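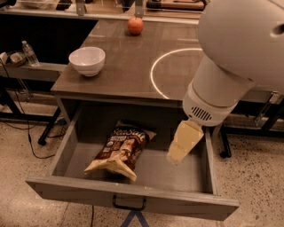
Chapter 12
Drawers and Shallow Storage

12.1 Scope of the chapter

Chapter 11 dealt with open shelving. This chapter covers the single drawer fitted under a desk or table top: how it is sized, how far it travels, and how its contents should be arranged. Cabinets with stacked drawers are left to Chapter 13.

After completing the chapter the student should be able to measure the usable volume of a drawer, state the difference between full and partial extension, and assign household items to a drawer or to the surface over it.

12.2 Terms

Extension is the distance a drawer travels from its closed position. A drawer at full extension exposes its whole floor. At partial extension the rear part stays under the top, and items stored there tend to be forgotten.

Clear height is measured from the drawer floor to the lowest point of the structure above it, with the drawer closed. It is often less than the height of the front panel - a common source of error in student work.

The pull is the handle on the front panel. A single pull is normally centered, so that the force of opening acts along the middle of the drawer. An off-center force causes racking, in which one side runs ahead of the other and the drawer binds.
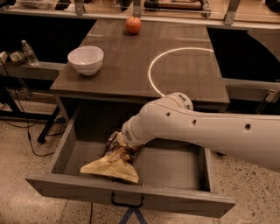

12.3 Soft and rigid contents

Soft items such as cloths and bagged snacks take the shape of the space given to them. A crumpled cloth uses more clear height than the same cloth folded flat, and a raised fold may catch on the underside of the top as the drawer closes. Sealed bags should lie flat and should not be pressed down to make them fit.

Rigid items keep their height. A deep bowl is better left on the tabletop, as is fruit in regular use.

The Clerbridge exercise at the end of this chapter uses a drawer 767 mm wide with a clear height of 74 mm. Students should sketch it before reading Section 12.4, marking the pull and the direction of travel.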